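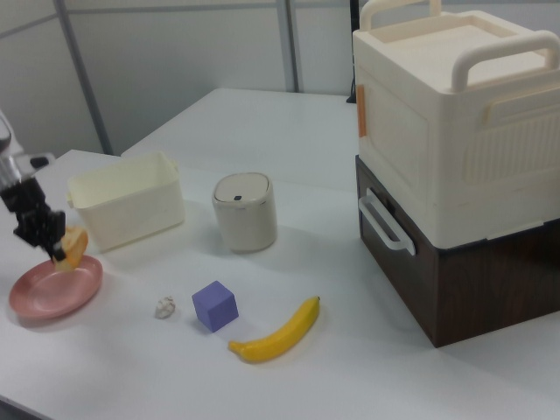
Reviewed by the Robotics Program Office, Brisdale Community College
10 April 2024

Equipment Review: Semik Tabletop Sorting Kit

The Semik Tabletop Sorting Kit was purchased in February for use in the introductory automation course and by the student robotics club. It contains props and printed task cards for pick-and-place exercises. The arm, gripper, and controller are not included. This review is intended for instructors and club advisers who already have an arm and are deciding what to put in front of it.

The college paid $2,266 for two kits, shipping included. Each was used by teams of first-year students over six weeks of scheduled lab time, and by the club in preparation for the Womside Invitational.

Contents and Setup

The props are ordinary household shapes at tabletop scale: food items, a pink plate, a cream basket, a small lidded trash can, a foam cube, and a seashell, among others. Storage boxes are supplied as well and may be stacked at the side of the work area. Students were able to lay out a first task in 15 minutes, working only from the card. No adhesive or fixtures are required, and the props can be rearranged between attempts.

The mix of shapes is the strongest feature of the kit. The foam cube forgives a poor approach and is the right object for a first lesson. The banana is harder, as its curve gives the gripper fewer good places to close, and teams had to choose an angle before writing any motion. The seashell proved too small for several student programs and is best held back until the second half of a course.

Task Cards

There are 11 task cards, graded by difficulty. The early ones ask for a single object to be moved to a marked spot. Later cards combine steps, such as clearing the plate and sorting what remains on the table. The instructions are clear and short. Scoring is less satisfactory. Two of the advanced cards do not say whether an object resting on the rim of the plate counts as placed, and the club adopted its own rule to settle the matter.

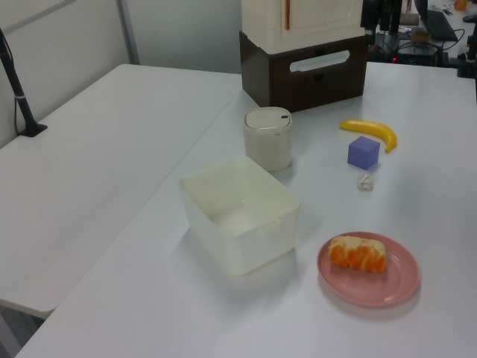 Table layout with the orange on the plate and the bin left open.

Use in Class

Instructors reported that the plate tasks produced the best discussion. The raised rim means that a gripper path planned too low will strike the edge, and students learned to add clearance on their own. The basket tasks are easier and suit mixed-ability teams. The trash can was used mainly as an obstacle, although the Michailidis lesson plans, which the course follows, also call for a lidded target.

Pale props on a white tabletop can be difficult for vision software. The basket and trash can are both light in color, and teams relying on camera detection spent extra lab time adjusting thresholds. A darker table mat would help — the publisher does not supply one.

Recommendation

The kit is recommended for introductory courses and for clubs in their first or second year of competition. Advanced teams will finish the cards quickly and should expect to write their own. Programs with limited funds may begin with one kit shared between two benches. The office plans to order replacement foam cubes before the fall term and will keep both kits in service.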